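Home Robotics in a Shared Workshop
Handout 3: The laundry problem
Notes by Gráinne Carroll

Last time Bart Declercq asked why we don't simply buy a better arm. I remain unconvinced that a better arm would help. The Ulton kit follows a path well enough for wooden blocks, and a block stays the shape you drew it. Cloth doesn't, and most of the videos you have been sending me begin with one towel, already flat.

3.1 What counts as a pile

Test on mixed fabrics or don't bother testing. Thick white plush next to crinkled green gauze next to blue plaid is a fair start. Folds make shadows, shadows look like edges, and a strong light behind the table will wash out anything pale. Be suspicious of any grasp planner that was tuned on a single colour.

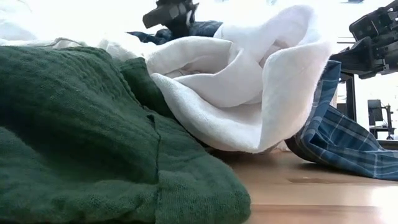

3.2 Claims to check before you copy a design

The Floltari write-up says 847 successful picks. Successful at what? Lifting a corner is one thing, and lifting one item without dragging its neighbour along is another. Mirjam Dewulf has read the appendix and could find no definition.

For your own log, do 20 attempts per pile and write down every failure, including the dull ones. Do not tidy the pile between attempts.

Reading for June: Oana Lazăr's build notes, sections on finger pads only.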